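Who owns the rights in a parish survey?

When the Skedthorpe local history archive agreed to put its holdings online, the board assumed that scanning would be the expensive part. The scanning took 8 months less than planned. Clearing the rights is still going on, and of the 2,759 items on the list, more than 1,000 have no known rights holder at all.

The collection is a mixed one. It has church surveys, school magazines, trade catalogues, letters to the council and a long run of measured drawings made by an amateur group between the wars and after. Each type raises a different question. A letter belongs on paper to whoever received it, but the copyright in its wording stays with the writer and then with the writer's heirs. A school magazine may hold work by 44 pupils, every one of them an author in law.

Hannelore Auer, who leads the clearance work, sorts items into four groups: out of copyright, cleared by licence, orphan, and withheld. The last group is kept small. An item goes there only when a rights holder has refused or when the content names living people in a way that could harm them.

Orphan works take most of the time. A search has to be carried out before use, and a record of it kept. The archive writes down which sources were checked, on what date and by whom, and attaches that record to the catalogue entry. Amr Belhaj, a solicitor who advises several small museums, regards the record as the main protection if an heir later comes forward. "A search you can't show is a search you didn't do," he says.

The measured drawings were harder. The group signed its sheets with initials, and the minute book was lost in a flood at Bunness. Gertraud Imhof matched the initials against subscription lists and found most of the members. Two families gave a licence by return of post. A third asked for a fee, which was paid – the sheets concerned cover the whole of the market hall.

Scans raise a further point. Many institutions claim a new right in a faithful copy of a flat work, and charge for its use. Skedthorpe does not. Its policy, adopted in July, says that a scan of a work in the public domain is also in the public domain, and that the file may be reused for any purpose without asking. 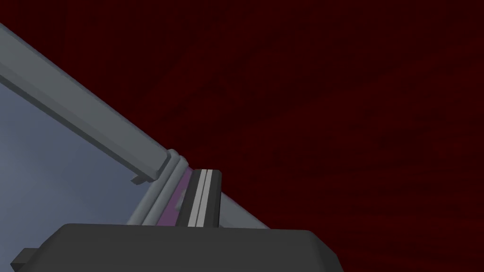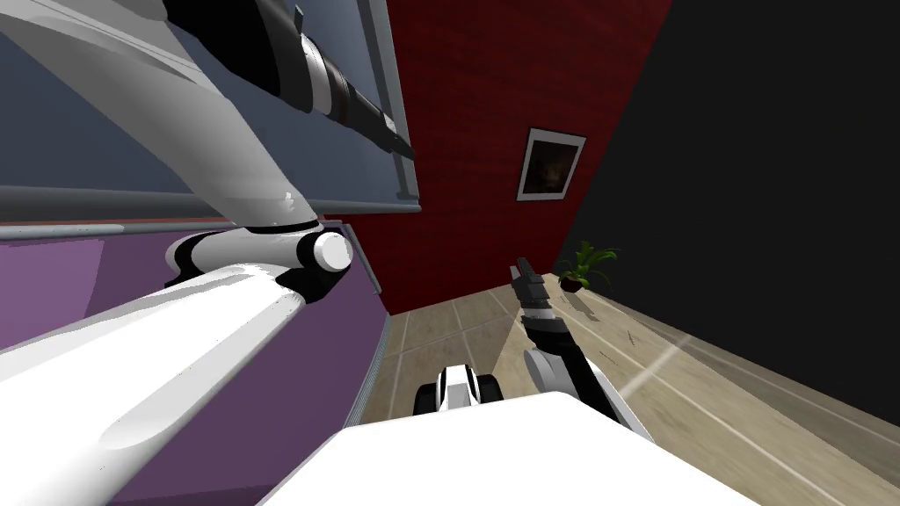
Models built from the drawings are treated separately. Ettore Pace, who wrote the Widmer guidance on digital copies, advises archives to ask what choices the maker had. The plain white tube and black joint housing of a rendered robot arm, for instance, involve decisions on surface, shading and viewpoint that a flatbed scan does not. A computer model of the market hall would be judged the same way, and Skedthorpe will ask for a written licence from the modeller before any such work is published. The form is two pages long and covers both the files and the pictures made from them.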